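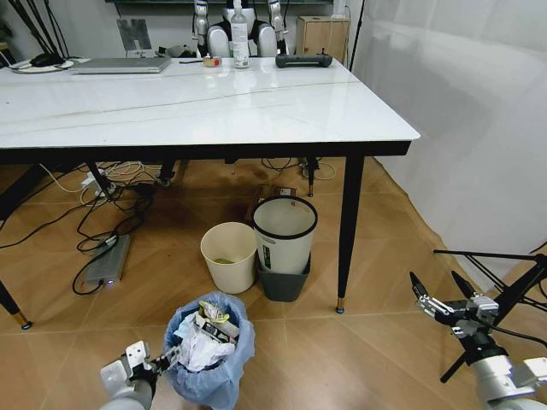

From: Hudodine list
Date: May 17, 2020
Subject: Re: Table cleanup, choosing what to pick next

On the Brandis thread it was asked:

> Does the planner still rank every object before each grasp?

No, and I'm so happy with the change! The order of work now:

1. Find the blue-lined bin first and keep its rim as a fixed frame for both arms.
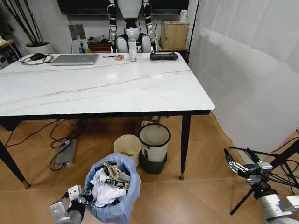

2. Label the tabletop. Laptop, mouse and controller go on the keep list, and cans, tissues and wrappers are fair game.

3. Pick, then re-plan from a fresh view. A crumpled can gets its own grasp width (my favorite part, it's so little code).

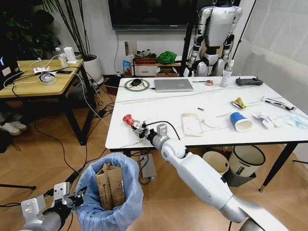

Park wrote that re-planning after every pick sounds slow, and wondered if a cached map would do.

I tried that in Drineleo, and it's fine until a wrapper shifts. The fresh view costs 382 ms, which I'll gladly pay. Cups are the fun case, as the wrist has to tilt over the bin before the fingers open,
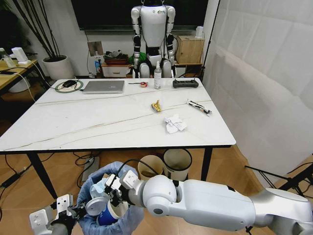
so release is now two separate states, tilt and open, each with its own timeout. Branch goes up in June. Please try to break it!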